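Chapter 7

Synthetic Cannabinoids and Other New Drugs

Key terms: cannabinoid, receptor, agonist, potency, dose, tolerance, withdrawal, drug schedule, poison center

In April, the emergency room at the hospital in Borko admitted four people in one night. All four were under 25. One was having seizures. Two were vomiting and could not say where they were. The fourth sat on a bed with a racing heart and told the nurse, Dewanti Sinaga, that he was sure he was dying. Their standard urine drug screens came back negative.

Sinaga asked the friend who had driven them in what they had used. He handed her a foil packet with the name Jotik printed on it. The packet said "herbal potpourri" and "not for human consumption." It had been bought at a gas station.

The laboratory needed several days to identify what was on the dried leaves. By then all four patients had gone home. One of them, the patient with seizures, had spent two nights in intensive care.

This chapter is about the group of drugs that was in the packet. You will read how they were first made, how they act in the brain, why their effects are so hard to predict, and how families, schools, and lawmakers have responded to them. Chapter 6 covered the cannabis plant and its main active chemical, THC. You should be able to explain what a receptor is before you go on. If you cannot, reread Section 6.2.

7.1 What Is in the Packet

Synthetic cannabinoids are chemicals made in a laboratory. Many of them were first made by researchers who wanted to study the body's own cannabinoid system. The formulas were published in scientific journals, where anyone could read them. Years later, manufacturers began to produce the same chemicals in bulk and sell them as drugs.

The chemical is usually a powder. To make a smoking product, the maker dissolves the powder in a solvent and sprays it on dried plant material. The plant material itself may have little or no effect. Spraying is uneven, so one part of a packet may hold far more of the drug than another part. Two people who share a packet may take very different doses. Liquid forms are also sold for use in vaping devices.
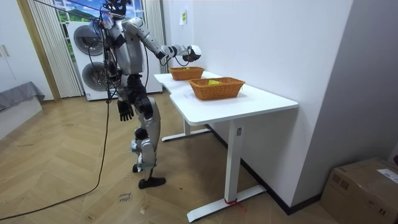
Department of Health Education, Darkilico College

The name on a packet tells the buyer very little. A maker can change the chemical and keep the name, or keep the chemical and change the name. A person who has used a product before without serious harm cannot assume that the next packet holds the same drug.

7.2 Partial and Full Agonists

An agonist is a substance that attaches to a receptor and turns it on. THC is a partial agonist at the CB1 receptor, which is found in large numbers in the brain. Even when THC fills the receptor, it produces only part of the response the receptor can give.

Many synthetic cannabinoids are full agonists. They can produce a much stronger response at the same receptor. Many also bind to it more tightly than THC does, which means that a very small amount has a large effect. This is what we mean by potency.

Reported effects include:

Fast heart rate and high blood pressure
Vomiting
Confusion, extreme anxiety, or hallucinations
Seizures
Kidney damage
Loss of consciousness

Deaths have been reported. People who use these drugs often may develop tolerance, and some have withdrawal symptoms when they stop, such as sweating, headache, and trouble sleeping.

7.3 A Survey of Students

Ratih Purba surveyed 2,468 students in the Sembiring school district for a county health report. The survey asked whether they had ever used a synthetic cannabinoid, and 98 said that they had. Those students were then asked why they first tried it. The most common answers were that a friend had offered it and that they thought it would not show up on a drug test. Several wrote that they had believed it was legal and therefore safe.

Keep two limits in mind when you read results like these. The students reported their own drug use, and some may not have told the truth. The survey was also given at school, so it missed anyone who was absent or had dropped out.

Before You Read Further

Write a short answer to each of the following. You will return to your answers at the end of the chapter.

1. Why might a standard drug screen fail to detect a synthetic cannabinoid?

2. A law bans one chemical by name. What could a manufacturer do in response?

3. Suppose a friend collapses after smoking something from a packet. What would you tell the 911 operator, and what would you bring to the hospital?

Section 7.4 begins with the third question and the steps to take while waiting for an ambulance.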